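4.2 Soft packaging

Of all the chores in our list, the ones we most looked forward to were those involving bags. A mug has a handle and a rim and stays the same mug wherever it is put down. A thin plastic bag takes a new shape every time it is touched, and a policy that has learned where to pinch it in one demonstration may find nothing at that spot in the next. People manage this without looking, often while talking to somebody else, and we think it is one of the loveliest unsolved problems in household robotics.

The bag tasks were collected with the Koltico hand-held gripper in two kitchens and in the packing corner of the Wurkside shop. The collectors were asked to work at their own pace and to carry on after a slip, so that the recordings would include recoveries as well as clean grasps. In all we kept 1,129 demonstrations across 18 chores, of which the bag chores proved the slowest to record. Teguh Majimbun and Mawar Rondonuwu checked every one for missing camera data before training. The view from the tool during a grasp on a patterned bag is given in Figure 3.
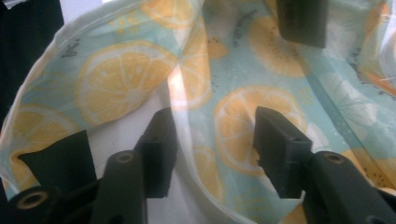 Figure 3. View from the hand-held gripper with a crumpled, lemon-patterned plastic bag held between the fingers. Glare and folds wash out parts of the print.

Two difficulties came up again and again in training. The first is that a printed pattern moves with the material. Our early policy, trained mostly on plain boxes and tins, treated printed shapes as if they were fixed to something solid, and it would close on a motif that had already slid into a crease. The second is light. Thin glossy plastic reflects and transmits at once, and the policy's guess at where the surface lay could jump between one moment and the next. Adding the gripper opening as an input helped with both — more than any change we made to the vision model — and we were delighted by how little data it took.

We do not want to overstate this. The policy can now pick up a loose bag, lift it clear of the worktop and put it in a drawer well enough that we stopped hovering over the off switch. It cannot yet open a bag that has been pressed flat, and it has no idea what to do when two bags cling together. Shop staff do both all day long. Annick Delaunay, who scored the trials, also marked down a number of runs in which the bag reached the drawer but was left hanging over its edge, and we have kept her stricter scores throughout.

The shop-floor chores went better than the kitchen ones. At Wurkside the bags arrive in the same kind of stack each morning and the lamp over the bench never moves, whereas the kitchens changed with every passing cloud. A policy trained only on the Wurkside recordings did poorly in the kitchens; the reverse transfer was much kinder. For anyone planning a similar collection, we would suggest starting in the untidier place.

Whether a machine can put the shopping away is therefore a question with several answers, depending on the packaging. Rigid goods are close. Bags that need only to be moved are closer than we had dared to hope in September, when the first trials began. Bags that need to be opened, filled or tied are treated separately in Section 4.3, using the Losov wrist in place of the fixed mount.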